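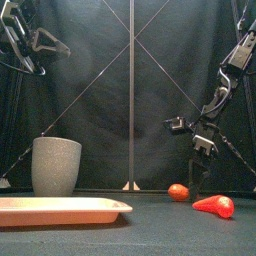

Attachment 1: side camera, right gripper down between the orange object and the red one, left arm parked over the pot.

Ticket: policy stalls before grasp, Stilta bench
Opened by: Noura Daher
Status: reopened (again)
Date: January 2, 2020

Task is "put everything in the pot". Trained on 150 demos, 2000 steps of fine-tuning on top of the Hulska checkpoint. The right arm goes down, arrives beside the orange thing and thinks about its life until the 45 second timeout.

Tried so far:
Restarted everything. Same.
Swapped in the old calibration. Worse, restored the new one.
Dropped the wrist view from the input. It now stalls with more confidence.
Replayed a recorded demo open loop. Arm is fine, so I can't blame the arm.

Smadi suggested the pauses in the demos. Checked, and yes: in a lot of them the operator stops above the object before closing. The policy has learnt to dither from us, very faithfully.

Trimmed the idle frames and retrained overnight. 15 trials queued with objects placed as in the attachment. Leaving the ticket open until the Citton logs are in.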